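Wash the one shirt

October 10, 2026

I've had it with the full load people. You know the rule. Never run the machine until it's packed to the door, anything less is a crime. My building in Tulbridge even has it on a sign in the hallway.

Fine. Except some of us live alone.
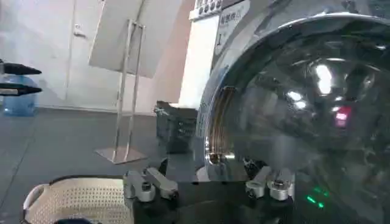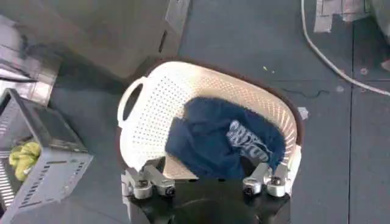

The front-loader, and the basket with a navy top in it.

One dark thing, bunched up. By full load logic it sits there until it has company. A week, maybe two. Meanwhile it's the shirt I want to wear, so I buy another one. How is that saving anything?

I tried it their way all September. Waited. Ended up with 15 shirts in a heap, half of them creased so bad I washed them twice. Then a neighbor from the Pudura side told me to just use the short cycle, and teh sky did not fall.

Yes, water. Yes, power. I hear you. A half empty drum every day is silly and I'm not defending that. But 4 small washes a month, short and cold? I can live with it. The Liltach laundromat wants me to haul a bag down there, wait 120 minutes and feel virtuous. No thanks.

Also a basket with holes in the sides is the only kind worth owning. Air gets in. Solid hampers stink, I will argue this with anybody.

So wash the shirt. Hang it up by the window. Take the sign down to, while you're at it.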